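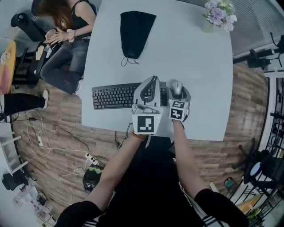

Online booking opens for Bredton meeting rooms

Starting in April, you can reserve any of the meeting rooms at the Bredton Community Center from a computer at home, at work or at the library. The paper sign-up book at the front desk will stay in use through the end of the month and then be retired.

The change has been a long time coming. Last year the center took in 3,823 room requests, almost all of them by phone or on paper. Staff had to copy each one by hand into the wall calendar, and 63 of them ended up as double bookings. A few groups arrived to find another group already seated, and we apologize again to the Saber Street quilters, who had it happen twice.

How to set up an account

Go to the center's page on the town website and choose Rooms from the menu. You will be asked for your name, a phone number and the name of your group, if you have one. Groups that booked with us last year are already in the system — 268 of them — so look for yours in the list before adding a new one. If the name is spelled wrong, leave it as it is and let the desk know.

Each group can have two people who make bookings. Please agree on who they are before you sign up. Changing them later means filling out a form at the desk.

What you can book

There are 8 rooms in the system. The Bivell Room and the two small rooms beside it can be booked by the hour. The main hall and the kitchen still have a two-hour minimum, and the kitchen can only be reserved by someone who has a current food safety card on file. The Atomwood Room will show as closed until the new flooring is in.

Bookings can be made up to three months ahead. Regular weekly groups keep their usual times through the summer and do not need to do anything now. A notice about fall times will go out with the June newsletter.

Fees and cancellations

Fees are the same as before. Nonprofit groups based in town pay nothing for the small rooms on weekdays. Everyone else can pay by card when booking, or by check at the desk within five days. An unpaid booking is dropped after that and the room goes back on the calendar.

You can cancel online up to 48 hours ahead and get your money back in full. After that, call the desk. We can usually move a booking to another day, but refunds are up to the center manager.

Help getting started

Mostafa Belhaj will run a short help session every Wednesday in April at 10:30 a.m. in the Bivell Room. He will go through setting up an account and making a first booking, and he can look up older bookings if you bring the date. No need to sign up. Bring your group's phone number and, if you have one, the confirmation slip from your last rental.

People who would prefer not to book online can still call during desk hours, and staff will enter the booking while you are on the line. Please have a second choice of time ready — Saturday mornings in the main hall are already filling up for May.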